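Why Can You See Through Glass?

Walk into a window by accident and you find out fast that glass is hard. It stops your nose, it stops rain, it stops a tennis ball (on a good day). But light goes sailing straight through it! How can something so solid let light in as if the door were wide open?

Let's start with what light has to get past. Everything around you is built from atoms, and atoms are much too small to see. Inside every atom are even tinier bits called electrons. Electrons can soak up light, but they're picky eaters. They only take light that carries exactly the right amount of energy.

In a brick or a boot, the electrons find plenty of visible light they like. They swallow some of it, the rest bounces away, and nothing gets out the other side. That's why you can't look through your boot.

The electrons in glass are much fussier. The light our eyes can see doesn't have enough energy to interest them, so it passes on by. A clean windowpane lets through almost 90 percent of it. Most of the rest bounces off the front and back, and that's the faint ghost of your own face you see in the window at night.

Glass can be a giant sheet on the side of an office tower or something small enough to lose in a carpet, and the rule is the same.

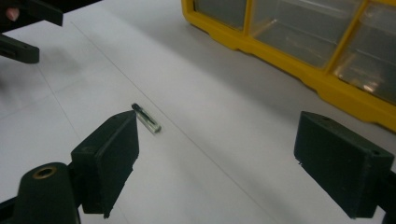 But my teacher said glass is really a liquid and it drips down very slowly, and that's why the old windows in Oltmont are fat at the bottom. Is that true?

Great question, and lots of grown-ups believe it too! Glass is a solid. Old windows are lumpy because the people who made them hundreds of years ago couldn't get the sheets perfectly even. Some old panes are fat at the top, or on one side, and dripping can't explain those.

There is something strange about the inside of glass, though. In salt or ice, the atoms line up in neat rows like seats in a movie theater. In glass they're all jumbled, the way they were when it was hot and runny. The glass cooled too quickly for them to find their seats. At the Ionescu glassworks in Telloder you can stand behind a rail and watch an orange blob go stiff on the end of a pipe. Go if you can, it's fantastic.

Glass isn't the only see-through stuff, either. Water is clear. So is a diamond. And plenty of plastics are clear too, which is handy when you'd like to know what's in a drawer before you open it.
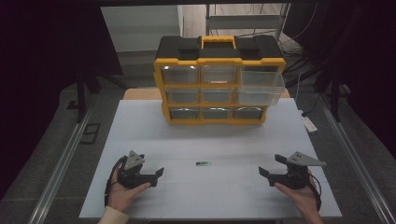 Plastic is made of long, long chains of atoms, like cooked spaghetti. If the chains are tangled up evenly, light slips through. If some of them fold into tidy little clumps, light bumps into the edges of the clumps and scatters in all directions, and the plastic looks milky. A milk jug is like that.

Scattering is easy to try at home. You need a clear glass of water, a flashlight and some milk. Shine the flashlight through the water at the wall. Now stir in 2 drops of milk and look again. Try 6 drops. Try 40! The milk is full of tiny blobs of fat, and every blob knocks light off course, so the spot on the wall gets dimmer and fuzzier. Fog does the same thing to car headlights.

Words to know
Transparent: light goes straight through, so you can see clearly.
Translucent: light gets through but it's scattered, like in wax paper.
Opaque: no light gets through. Hello, boot.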